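首页 > 社区问答 > 职场与技术 > 自动化

提问于7月 发帖人：半颗青柠

我在Giltusia做水果分拣，进来快三年，一直在包装线。上个月公司说要上Fernader那套机械臂，先得有人拿着手持夹爪一遍遍地夹水果、放进盆里，给系统当教材。我被抽去干这个了，现在每天大半时间就是捏着夹爪夹果子。

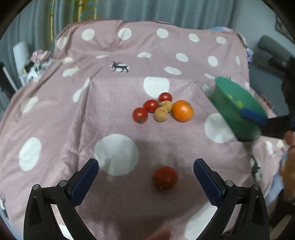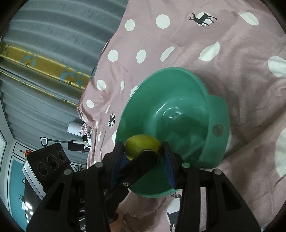
两张都是干活时的近景，绿盆、夹爪和粉底白点的布都在里面。

说真的，一开始觉得挺新鲜，比站流水线舒服多了，还能坐着！可是一天要做264条，做到下午手腕就发酸，夹小番茄尤其费劲，圆溜溜的，力气大一点又怕捏坏。更让我睡不着的是另一件事：我现在教会它，以后包装线还要不要人？组长只说"岗位会调整"，再问就没下文了。有没有经历过的朋友讲讲，你们那边后来变成什么样？手腕这个问题又是怎么解决的？

浏览 625

青石板上的猫
我们仓库前年上的Dretetti，跟你情况挺像，我讲讲我们这边的，你参考着听。

人确实少了，不过没有一下子走光。原来一个班11个人，现在剩七个，走的那几个有两个是本来就想回老家的，另外两个转去了发货。留下来的活儿也变了，以前是手不停，现在是看着机器，它夹空了、夹歪了就过去处理，还要填异常记录。身体是轻松了，脑子反而累，耳朵里老是报警声，我头两个月回家都不想说话。

给你两个建议吧。"岗位会调整"这种话，让他们写下来，调去哪、工资怎么算、有没有培训，口头的都不作数。还有你现在做的这些，别只当苦力，哪种果子容易滑、从哪个角度下手稳，自己记个本子。我们这儿后来当调试员的那个姐，就是靠这么一本笔记，工资涨了大约70块一天。

手腕的话，我不是医生哈，只说我自己的办法：左右手轮着来，做一阵就放下夹爪甩甩手，椅子调高一点，让胳膊肘有地方搁。要是晚上发麻，赶紧去看，别拖。

不想加班的阿北
早晚的事，趁年轻换行。我表弟去学了电工，现在挺好。

蓝色保温杯
楼上说得太轻巧了，不是谁都能说换就换的。

我在Hakim也干过半年数据采集，补充一点：条数指标可以谈。我们刚开始也是只看数量，大家为了赶数夹得飞快，后来一批一批退回来重做，等于白干。几个同事一起拿着退回的记录去找主管，指标降了，中间也加了休息。你一个人去说可能没什么用，拉上同组的一起去会好很多。

另外问清楚采集这个活是长期的还是做几个月就结束，结束以后能不能回原来的线。我当时没问，项目一停，原来的位置已经排了别人，最后去了夜班……这个亏你别再吃了。

半颗青柠（楼主）
谢谢大家！本子已经买了，小番茄那一页写得最满。回原线的事我明天先去问人事，同组有两个人愿意跟我一起去，有消息再上来说。

相关讨论 | 收藏 | 返回列表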